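Budgeting for a two arm bench cell, what am I forgetting?
Asked by Noeline Halliday, 10/9/25
Tags: equipment, budget, robot arms

Trying to get numbers together for a small cell for cloth folding work. Two arms on a rail, one bench, walls round three sides. Jarnero quoted 2627 per arm, grippers included. Table and frame from Miettinen is 1763. Is that pretty much it or do I need to leave room for other stuff? My boss wants one number and won't sign twice. Also – would you get one arm first and add the second later?

3 answers

Answer 1 (accepted)
Kirsten Steinarsdóttir

You're short. Stuff I missed on my first one:

Spare gripper fingers. We pay 94 a set and I now order them with the arms. Cloth work is easy on them but the bench isn't.

Cables. Get longer than you think, with enough slack for the full reach of the arm. Ours came too short and we lost most of August waiting on replacments.

Rail. Ask if it's in the frame price. Ours was a separate line, 390, and I only saw it when the invoice came.

Things to fold. Sounds dumb but get a few sizes and colors, small cloths plus at least one big one, and a basket to put them in. Out of petty cash if you can.

On one arm vs two – for folding get both now. One arm can drag a corner over, but a big cloth flat on the table really wants a gripper at each side. Adding the second one later meant moving the first mount and redoing all the setup. Did that at Plondcombe, would not do it again.

Photo of a two arm cell at the bottom of the page so you can see how much bench a large cloth eats. Measure your biggest item before you OK the table size!!

Answer 2
durance_dan

depends what your folding

Answer 3
Guest

Agree with most of the above but I'd hold off on the printed walls. Plain panels first, get the graphics done when theres money left. Also check shipping on the frame, ours came on a pallet and we had to pay extra for a truck with a lift. And ask Jarnero what the warranty covers on the grippers. Mine was arms only, which I found out the hard way.

Comment from Noeline Halliday: thanks, rail was NOT in the price. Asking for a new quote. Going with two.

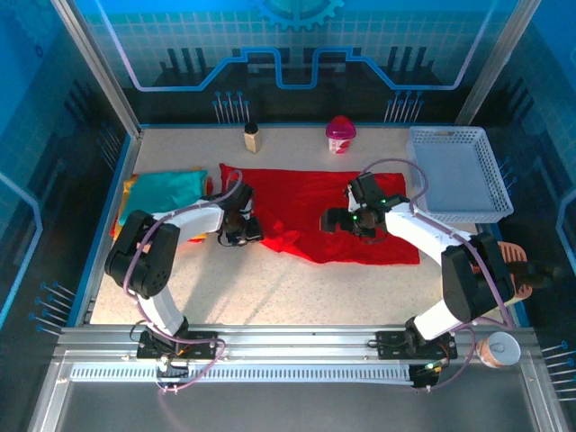 Two arm cell on a front rail, large red cloth laid out on the bench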